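3.2 Keeping the dye honest

I should say up front that measuring how fast a dye fades is much fussier than it sounds. You shine a lamp on the stuff, you wait, you look again – and half the time the thing that changed was the lamp. Our first run in November went that way. I had 33 samples lined up in the Zerel cabinet, all the same orange dye in the same clear film, and the ones on the left faded a good deal faster than the ones on the right. Masanobu Higuchi spotted it before I did (I was busy blaming the film). The lamp had warmed up unevenly and I hadn't given it long enough to settle.

So we started again. Each sample now gets seven hours under the lamp, and we swap its place in the cabinet every hour. It's dull work, but the spread between left and right dropped to something I could live with.
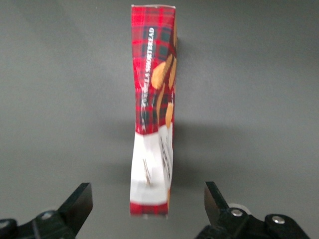 Figure 4

We also changed how we take the readings. Mireille Nasrallah wrote a little script that pulls one spectrum after another and throws out any where the detector was swamped. Out of 4,000 spectra we kept 2,134, and yes, that's a painful number to lose! Most of the bad ones came from the first hour, when the film glows so strongly that it drowns out the part of the signal we care about.

What's left is a nice smooth curve that drops quickly at first and then flattens. I'd half expected a straight line, because the older Dultley films behave that way in our hands. Hideaki Shimada thinks oxygen trapped in the film gets used up early on, and I'm inclined to agree, though we'd need to repeat the run under nitrogen to be sure. I come back to that in Section 4.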